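From: Jolene McPhee
To: packing-floor list
Date: February 15, 2024
Subject: Re: Arms at Vadbridge, who does what

Thanks Kiros. Answers under your points, and a few things other people have asked me at the bottom.

Kiros Degefa wrote:
> Two things from the afternoon crew. First, if the arms take over
> lid sorting, what happens to the 11 of us on that line? We were
> told in May that no one would lose hours and we'd like that in
> writing. Second, who is allowed to stop an arm? Bakari was told
> he had to find a supervisor first, which doesn't seem right.

Hours first. Georges Karam has signed the letter and it goes out with the next pay slip. The 11 positions stay. What changes is the work: four people move to inspection, three to the Ulholm orders, and the rest stay on the line to load trays, clear jams and check what the arms have put down. Inspection is a higher grade and will be paid as one from the first shift, including the training shifts.

On stopping an arm, Bakari was told wrong. Anyone on the floor can stop one at any time and doesn't need to ask. Write it in the log afterwards. Starting it again is different, and for now that is Digby Dunstan or me.

The target is still 800 lids a shift. I know some of you have heard a bigger number. It was in the Zirberg quote and we haven't adopted it. If the arms are slow, the people beside them are not expected to make up the difference by hand. Please tell me if you are being asked to.
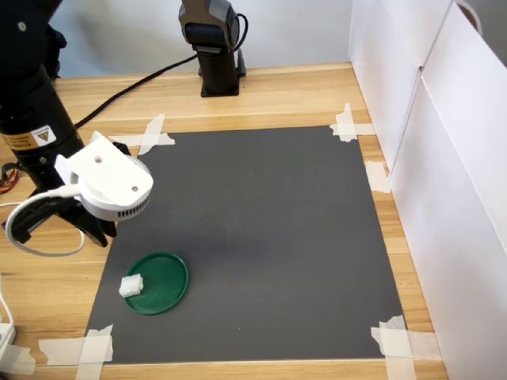 Training is 28 hours per person, on paid time, and most of it is done at the bench with Digby. He starts people on placement, as that is where most of the log entries come from - 121 of them so far. You will learn to judge whether a part is lying where the gripper can get at it. With the small white block resting on the rim of the green lid, for instance, you'd have to say which one gets picked first and whether the other is likely to shift. You'll also learn to check the tape at the mat corners before each run and to re-tape a corner that has lifted. Sore wrists were the main complaint on the old line, so tell Digby if the taping or the tray loading brings that back.

Other questions:

Isah shifts are not affected this year.

If you would prefer not to move to inspection, say so to Georges by email. It won't be held against you, and we'll ask the next person on the list.

The log stays on paper until the office sorts out logins for everyone. Initials are fine.

Kiros, can you send me the names for the first training group when you have them? I need to book cover for the line.

Jolene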